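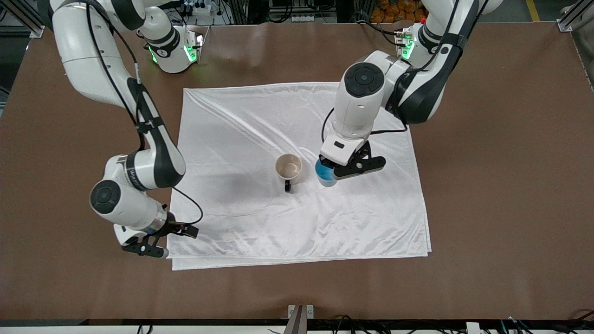

Dos brazos robóticos blancos sobre una mesa marrón, con un paño blanco extendido.

Abierta la convocatoria de intercambio con la Universidad de Sevosley

La Facultad de Humanidades y la Universidad de Sevosley renuevan su convenio de intercambio por 3 cursos más. El acuerdo anterior vencía en septiembre y las dos instituciones han preferido mantener las condiciones de siempre, con algunos cambios en el reparto de plazas y en el reconocimiento de créditos que conviene leer antes de presentar la solicitud.

El cambio principal afecta a la duración. Hasta ahora solo se podía pasar en Sevosley un curso completo. A partir de esta convocatoria se admiten también estancias de un semestre, tanto de otoño como de primavera. Era una petición repetida en las encuestas de los estudiantes de último año, que tenían difícil encajar el curso entero con las prácticas y el trabajo final.

Pueden presentarse los estudiantes de grado de Historia, Filología y Traducción que hayan superado el primer curso completo. Los de máster tienen un cupo aparte y deben adjuntar una carta de su director o directora de trabajo. Quienes ya disfrutaron de una estancia en convocatorias anteriores pueden volver a solicitarla, pero quedan detrás de los que lo hacen por primera vez.

La matrícula se paga en la universidad de origen. El alojamiento corre por cuenta del estudiante, aunque Sevosley reserva habitaciones en la residencia Lambrechts, a diez minutos a pie de la biblioteca central. La fianza es de 200 euros y se devuelve al dejar la habitación. El que prefiera buscar piso por su cuenta debe comunicarlo antes de aceptar la plaza - una vez asignada la habitación, la renuncia supone perder la fianza.

La fundación Cerelura mantiene las ayudas de viaje y manutención. Son de 2000 euros para el curso completo y de la mitad para un semestre. Se conceden según la renta familiar y son compatibles con la beca general, pero no con otras ayudas de movilidad de la propia facultad. El impreso es distinto del de la plaza y hay que entregar los dos. El año pasado quedaron fuera varias solicitudes correctas en todo lo demás por faltar este segundo impreso.

En cuanto al idioma, las clases de Sevosley se imparten en inglés y se pide un nivel B2 acreditado. El Centro de Lenguas organiza una prueba para los que no tengan certificado. Es gratuita, se hace por la tarde, a las 16.30, y el resultado sirve únicamente para esta convocatoria.

El acuerdo de estudios debe ir firmado por la coordinación del grado antes de la salida. Las asignaturas del seminario Kover, que el año pasado no tenían equivalencia, se reconocen ahora como optativas, con un máximo de 2 por estudiante. Los cambios posteriores de asignaturas se admiten durante las primeras semanas del semestre, siempre por escrito.

Las solicitudes se entregan en la Oficina de Relaciones Internacionales, planta baja del edificio antiguo, o por la sede electrónica. El plazo se cierra el último día de noviembre a las 14.00. La lista provisional se publicará en el tablón de la oficina y en la página de la facultad.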